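Wer zuletzt kommt, zahlt doppelt

Das Aufbauspiel Feststead will mit seinem Saisonmodell alles besser machen als die Konkurrenz. Nach 48 Stunden Spielzeit bleiben Zweifel.

Von Bernadette Duggan

Der Hafen von Stosow sieht großartig aus. Morgens liegt Nebel auf den Molen, abends zünden die Händler ihre Laternen an, und wer lange genug stehen bleibt, hört die Fischer über die Steuern schimpfen. Ich habe dort ziemlich lange gestanden, denn mein Lagerhaus war voll, und das nächste gibt es erst ab Saisonrang 4.

Feststead ist das erste große Onlinespiel des Studios Getoro. Man gründet eine Siedlung, handelt mit den Nachbarn und baut gemeinsam an einer Stadt, die nach jeder Saison teilweise wieder abgerissen wird. »Wir wollten, dass neue Spieler nie vor einer fertigen Welt stehen«, sagt Projektleiter Kheri Mollel. Das klingt fair. Im Januar, kurz nach dem Start der zweiten Saison, war davon allerdings wenig zu spüren. Auf meinem Server gehörten alle Grundstücke am Wasser bereits der Gilde Temba, und die verpachtete sie zu Preisen, die ein Anfänger nicht bezahlen kann.

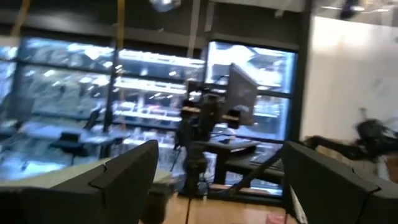 Mollel kennt die Beschwerden. Gilden dürfen ihre Lagerbestände in die neue Saison mitnehmen, einzelne Spieler nur einen Bruchteil davon. Warum? Es gehe um Gemeinschaft, sagt er, um Belohnung für Zusammenarbeit. Man kann es auch anders lesen: Wer zu einer großen Gilde gehört, bleibt dabei und kauft den nächsten Saisonpass.

Neema Mohamedi hat die erste Saison ohne Gilde gespielt. 168 Tage lang betrieb sie eine Töpferei im Hinterland, am Ende hatte sie 1829 Silber gespart. Mitnehmen durfte sie so wenig, dass es nicht für einen Brennofen reichte. »Ich habe nichts gegen einen Neuanfang«, sagt sie. »Aber dann bitte für alle.« Inzwischen spielt sie nur noch an den Markttagen, vor allem wegen der Leute, die sie dort trifft.

Dabei hat das Spiel seine Momente. Das Handwerk ist klug gebaut, jede Werkstatt braucht Zulieferer, und die Preise reagieren schnell auf eine Missernte. Victor Owino, der bei Getoro die Wirtschaftssimulation verantwortet, redet mit ansteckender Freude über Getreidepreise. Auf die Frage nach den Pachten wird er knapper. Eine Obergrenze sei im Gespräch, sagt er, einen Termin gebe es nicht.

Gespräche über Obergrenzen gab es freilich schon im Forum der ersten Saison. Damals schrieb Community-Manager Obadia Mushi, das Team nehme das Thema »sehr ernst«. Der Beitrag ist noch oben angeheftet - geändert hat sich seither die Farbe der Pachtverträge, die jetzt blau statt grün sind.

Den Saisonpass für die dritte Runde kann man bereits vorbestellen, mit bis zu vier zusätzlichen Lagerplätzen. Ich warte damit, bis die Pachtregeln feststehen.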